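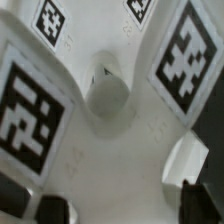
Sturnex Drawer and Shelf Liner, 36 in. Roll

Sold by Stornholm Home Goods
Updated May 19, 2020

Drawer liner is the least glamorous thing we sell, and it outsells the candles. We've stopped asking questions. Sturnex is a ribbed, non-adhesive liner that sits in the bottom of a drawer and keeps the forks from sliding to the back every time you go looking for a teaspoon.

It has no glue on it. If you have ever spent an afternoon scraping old contact paper out of a rented kitchen with a butter knife, you already know why you're on this page. Cut it, drop it in, press the corners flat. If you cut it crooked, and you will, take it out and trim it again.

Details

Width: 36 in.
Length: 180 in.
Colors: Oatmeal, Slate, Assunção (a blue and cream tile print)
Finish: ribbed on top, grippy underneath
Care: wipe with a damp cloth, air dry
Not for: ovens, dishwashers, the inside of a toaster

The last line is there because of the mail we get.

Which color?

Oatmeal hides crumbs. Slate hides everything except flour. Assunção hides nothing and is far too pretty for the place you're going to put it, and it was out of stock for most of April. It's back now. The print repeats, so if you want the tiles to line up across two drawers, buy a little more than the tape measure tells you to. 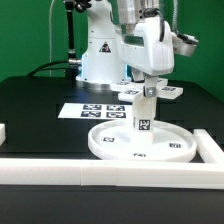 Cutting it to size

Measure the inside of the drawer, at the bottom. Older drawers tend to be wider at the front than at the back, so take both numbers and cut to the bigger one. Kitchen scissors will do the job. A utility knife and a metal ruler will do it better, on a surface you don't love. The liner comes tightly rolled and would like to stay that way. Leave it face down under a couple of heavy cookbooks overnight.

What customers say

"Drawers are quiet now. Husband still isn't." Four stars.

"Bought one roll for the kitchen and ended up doing the garage." Five stars.

"It's a drawer liner." Three stars, and we can't argue.

Shipping and returns

Ships from our Eltbridge warehouse within 2 business days. Uncut rolls can come back for up to 93 days. Cut rolls are yours for good, crooked edges included.

Also in this department: cutlery trays, felt pads, candles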